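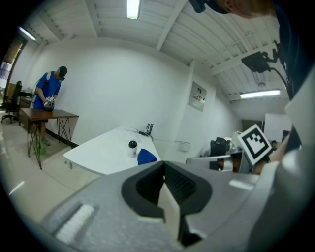
The workshop at Zinholm keeps its hand-held grippers going with a weekly check, and the technician in charge of them does most of it on a Wednesday. "People expect the motors or the software to be the trouble," she says. "Mostly it's rubber and screws."

She starts with the finger pads, wiping them down and looking for splits along the edges. Then comes the marker. If it has shifted on its mount, the tracking drifts, and a morning's recordings can be lost. "We had 40 go in the bin in July. One loose screw."

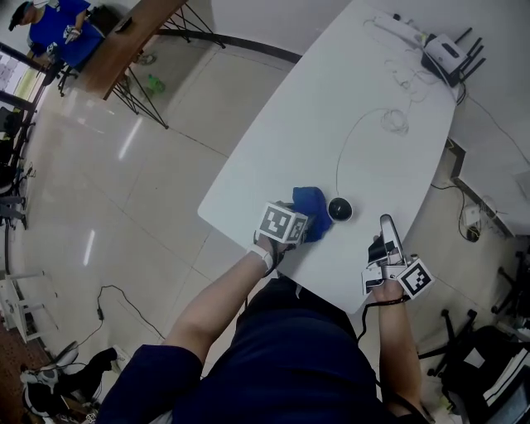 Two grippers in use at the long table, with a blue cloth as the test piece.

After any repair the pair goes back on the table for 5 trial runs. Wrist straps stay on throughout. Spare pads come from Cikis, who take 2 weeks to deliver, so she orders early.

Would she change anything? "The cables. I'd like them off the table, but then they're on the floor." She has asked the Sosesberg site how they manage theirs and is still waiting for an answer.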